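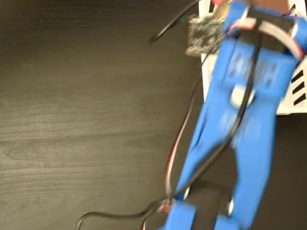

Part 4: Putting the loom on its stand and warping up

Right, so by now you've got the four frame pieces glued (Part 2) and the two rollers sanded and waxed (Part 3). I've put together three Verkdale table looms over the years, two for me and one for my friend I-seul Shim, and this is the bit where I always want to rush. Have a cup of tea first!

You'll want the small hex key, the long bolts from bag C, a ball of warp yarn and a clear table.

1. Lay the loom flat with the ratchet side facing you. If the ratchet is on the left, you've got it upside down (I do this every time).

2. Push a long bolt through each foot of the stand and into the side of the loom. Do them up finger tight only for now.

3. Stand the whole thing up and give it a gentle wobble. If one foot sits proud, loosen that side, press down and let it settle before you tighten anything.

4. Now tighten the bolts with the hex key, going corner to corner like you would with a car wheel.

CAUTION: Stop as soon as the bolt feels snug. The wood is soft and it will crush. My first loom still has a dent in it.

5. Check that both rollers turn freely. A squeak is fine and goes away with a rub of candle wax. A roller that sticks needs more sanding at the ends, so back to Part 3, sorry.

6. Clamp the warping peg to the far end of the table, 141 cm from the back roller. That gives you enough for a scarf, with some waste at each end.

7. Tie your yarn to the back stick, pull a loop through the first slot in the reed and walk it down to the peg. Back you go for the next slot, and so on all the way across. Keep the same pull on every loop, not tight, just no sagging.

Note: The printed leaflet says to start in the middle. I start at the right and it's never made any difference to my cloth, but Erick Urio at the Sirkstead weaving group swears by the middle, so take your pick.

8. Cut the loops at the peg end and hold the whole bunch in one hand while you wind on with the other. Slip a sheet of brown paper in as the roller turns so the layers don't sink into each other.

CAUTION: Keep the pawl clicked into the ratchet whenever you let go of the handle. If it slips, the roller spins back and you'll be picking knots out until Wednesday.

9. Leave 11 inches hanging in front of the reed. Take one thread out of each slot and poke it through the hole next door with the threading hook.

10. Tie on to the front stick in small bunches, starting with the two outside ones, then the centre. Pat the warp with a flat hand and retie any bunch that feels slack.

If you run out of the brown paper, old wallpaper lining does the job nicely. Weaving your first few rows is in Part 5.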